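The Elier Table Loom – Set-Up Guide
Section 4: Putting on your first warp

13 comments · 100 shares

By now the frame is built, the wing nuts are tight and you're ready for the good bit.
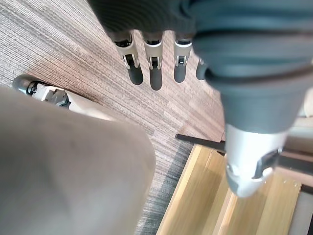

Before you start

Warping is the job of getting all the long threads onto the loom, and plenty of new weavers dread it. Please don't! It's slow the first time, a bit fiddly the second, and by your third scarf you'll be doing it with the radio on and half a mind on supper. I've come to like it nearly as much as the weaving itself.

You will need:

- the Elier loom, fully assembled (Section 3)
- the heddle with 5 threads to the centimetre, which is the one already in the box
- the warping peg and its clamp
- both loom clamps
- the threading hook (the flat one with the notch)
- a roll of brown paper, or the card strips from the Nwosu starter pack
- smooth, strong yarn for the warp
- scissors and some scrap yarn

Choose a yarn that doesn't snap when you give it a firm tug between your hands. Cotton is lovely for a first go. Save the fluffy mohair for later, or use it as weft, where it can be as hairy as it likes.

The instructions make a plain scarf with 100 warp threads. That's 20 centimetres across in the heddle, and a little narrower once it comes off the loom. If you want it wider, the steps stay exactly the same and you simply carry on into more slots.

Note: The front of the loom is the side where you sit. The back is the side with the bigger cog. If yours came with a Dustetti stand, the tray goes at the front.

Setting out the room

1. Put the loom on a sturdy table with the back beam level with the table's edge and facing out into the room. Yes, back outwards. It feels wrong and it's right.

2. Fix both clamps, one to each side of the frame, and tighten them until the loom stays put when you lean on it. A folded tea towel under each clamp will save your table from dents.

3. Clamp the warping peg to something solid on the far side of the room, at the same height as the loom. A second table is ideal. A heavy bookcase will do if it has a shelf in the right place.

4. Measure from the back beam to the peg. This distance is the length of your warp. For a scarf, take the finished length you'd like and add the fringe, plus half a metre for the part of the warp that never gets woven and a bit more for shrinkage. Write it down inside the back cover, you'll want it next time.

5. Walk the route between the loom and the peg a couple of times. You're going to be doing this a lot, so move the footstool now.

Caution: Taut threads across a room are surprisingly hard to see, especially in the evening. Keep children and pets out until you've reached the end of "Winding on", and don't leave the warp stretched out overnight.

Warping the loom

6. Set the heddle in its middle rest. Look closely and you'll see that it has slots and holes, turn and turn about. At this stage you only use the slots.

7. Find the centre of the heddle and mark it with a scrap of coloured yarn. Measure 10 centimetres to the right and tie another scrap there. This is your first slot.

8. Put the ball of yarn in a bowl on the floor, right below the back beam. Tie the loose end to the back apron rod with a double knot, in line with your first slot.

9. Push the hook through the slot from front to back, catch a loop of yarn and pull it through to the front of the heddle.

10. Carry the loop across the room and drop it over the peg. Which way does it go? With the loom turned back outwards the loop would be heading for your own chair – so before you go any further, read the note below.

Note: There are two ways to lay this out, and older copies of this guide muddled them. If the peg is beyond the FRONT of the loom, the yarn comes up from the back rod and goes straight through the heddle to the peg. This is the way we teach now. Turn the loom so that its front beam faces the peg, measure from the back rod to the peg as before, and keep the bowl behind the back beam. Ignore the bit about "back outwards" in step 1 unless you're following the card that came with the old Drornier frame. Sorry for the shuffle! The printed steps will be put right in the next edition, and the rest of this section works from the new layout.

11. Go back to the loom. Take the yarn round the apron rod, pull a loop through the next slot and walk it to the peg. The yarn goes over the rod for one loop and under it for the next, all the way across.

12. Carry on until you have fifty loops. Each one is two threads, so that makes your 100. Check them off in tens with a twist of scrap yarn – far better than starting again when the phone rings.

13. Cut the yarn from the ball and tie the end to the apron rod, just as you did at the start.

Tip: Aim for an even pull on every loop. Snug is enough. If you haul on the yarn, the apron rod bows and the middle threads end up shorter than the ones at the edges, and you'll be chasing that slack for the whole scarf.

Changing colour: For stripes, tie off the first colour at the apron rod, cut it, and tie on the next one in the same spot. Stripes look wonderful in plain weave and they hide a lot of beginner's wobbles. Mine was mustard and navy and I still wear it.

Winding on

A helper is a treat here but you can manage alone.

14. Tie a piece of scrap yarn tightly round the whole bundle of threads, a hand's width from the peg.

15. Slip the loops off the peg and hold on firmly. Cut through the ends of the loops. It's a thrilling moment, and a slightly scary one.

16. If you have a helper, ask them to hold the bundle and lean back gently. If you're alone, lay the warp out in front of the loom, and stop every turn or so to pull it tight in sections.

17. Turn the back beam handle so the warp rolls on. Feed in a sheet of brown paper as you go, making sure it's wider than the threads on both sides. The paper stops the layers from sinking into each other.

18. Stop winding when the cut ends hang a forearm's length in front of the heddle. Check that the pawl (the little catch) has dropped into the cog. Give the threads a tug – the beam shouldn't move at all.

Caution: Keep fingers and sleeves away from the cog while the handle is turning. Long hair should be tied back too.

Threading the holes

Now you can sit down! Make a cup of tea and put it somewhere that isn't next to the loom.

19. Turn the loom so the front is towards you and clamp it again. Untie the scrap yarn round the bundle.

20. Start at one edge. There are two threads in the first slot. Leave one where it is, pull the other one out, and hook it through the hole beside the slot.

21. Do the same for every slot, always using the hole on the same side. If you begin by going to the left, go to the left right across.

22. Look along the heddle from the side in good light. You should see one thread in every slot and one in every hole, with no crossed pairs.

If you've made a mistake: it'll nearly always be a slot with two threads or a hole with none. Go back to the fault and rethread from there to the nearest edge. It's dull work, but it's ten minutes, and the fault would show from one end of the scarf to the other.

Tying on at the front

23. Bring the front apron rod up and over the front beam.

24. Take a small bunch of threads from the middle, split it in two, bring the halves over the rod, round and up on either side, and tie the first half of a bow on top.

25. Tie a bunch at the far left, then one at the far right, and fill in between. Keep the bunches small and roughly equal.

26. Close your eyes and pat the warp with the flat of your hand. Your palm will find the loose bunches much faster than your eyes can. Tighten those, pat again, and when it all feels the same finish each bow.

27. Turn the front beam until the warp is firm and a little springy.

Checking the sheds

28. Lift the heddle to its upper rest. Half the threads rise and leave a clear gap, called the shed. Drop it to the lower rest and you'll get the other shed.

29. Slide your empty shuttle through both. If it catches on a thread, look for a crossing behind the heddle.

30. Weave a few rows of thick scrap yarn to spread the bunches out. As soon as the gaps close up, you're ready to weave for real!

Common troubles

One thread hangs lower than the rest. Slip a fold of card under it at the back beam.

A thread snaps. Don't panic, it happens to everyone. Tie on a new length at the back, thread it through the same slot or hole, and wrap the front end round a pin stuck in the cloth.

The edges pull in. Lay the weft in at a slant before you beat it down. Section 5 has much more on this, with a practice strip to weave.

The heddle won't stay in the upper rest. The warp is too tight. Let the front beam back by one tooth.

The loom creeps towards you. Check the clamps. Wood settles in the first few weeks, and the wing nuts may want another half turn as well.

Guide written by Osaze Igwe, last looked over in March. Go on to Section 5: Winding a shuttle and weaving your first rows.

Share this section · 13 comments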